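Speaker notes: "Getting the Spots Out: What I Learned From Other People's Tablecloths"
Gillespie Cowie, for the June meeting of the household history group

Slide 1. Welcome

Thank everybody for coming, and thank the folks who set out the chairs. Say who I am, and that I ran the laundry counter at Schmieder for a good long stretch before I took up the history side of it. Mention that there is coffee in the back and that I don't mind one bit if people get up for it while I'm talking.

Slide 2. How I got started

Tell the ledger story, but keep it short this time! When Schmieder closed its old branch they let me carry home the stain ledgers, and I sat at my kitchen table that whole winter copying them out. There are 3,617 entries. Each one has the cloth, the stain, what was tried first, and what was tried after that, usually in my predecessor's tiny handwriting, which slants so far over you want to reach out and prop it up.

Slide 3. What people brought in

Tablecloths make up 500 of the entries and christening gowns 197. Let that sink in, because people always guess shirts. Pause here and ask the room what they would have guessed. (Last time a lady said curtains, and we had a lovely talk about curtains that cost me ten minutes, so watch the clock.)

Slide 4. Cold water first

Go slowly here, this is the part people write down. Blood, egg and milk all get cold water, never hot. Heat sets protein into the fibers and then you are in for a long afternoon. Gravy is trickier, being partly fat. The ledger says to scrape it, soak it cold, then wash it warm with soap, and I have never found a reason to argue.

Slide 5. Tea, coffee, fruit

Read the entry about the blackberry pie out loud, the whole thing, it always gets a laugh. Then explain pouring hot water through the cloth from a height, with the cloth stretched over a bowl. Fine for sturdy cotton and linen. Please don't try it on wool or silk — say this twice.

Slide 6. Small marks on pale cloth

Little orange specks can be rust, or they can be carrot, or paprika, or a dozen other things, and the treatment depends on which. Ask where the cloth has been kept before you reach for anything. Lemon juice and salt was the old rust remedy, and it needs a good rinse afterward. Chlorine bleach makes rust worse. 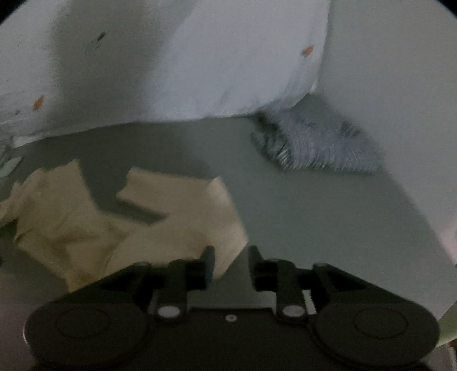

Pale cloth with two small orange specks.

Slide 7. Storing things afterward

Wash out any starch before you put linens away for the year. Refold along different lines now and then so the creases don't wear through. Acid-free tissue if you can get it, a clean old pillowcase if you can't.

Slide 8. Questions

Someone will ask about candle wax. Answer: let it harden, lift off what you can, then brown paper and a warm iron, changing the paper often. If there's time, pass the copied pages around and remind people I'd like them back.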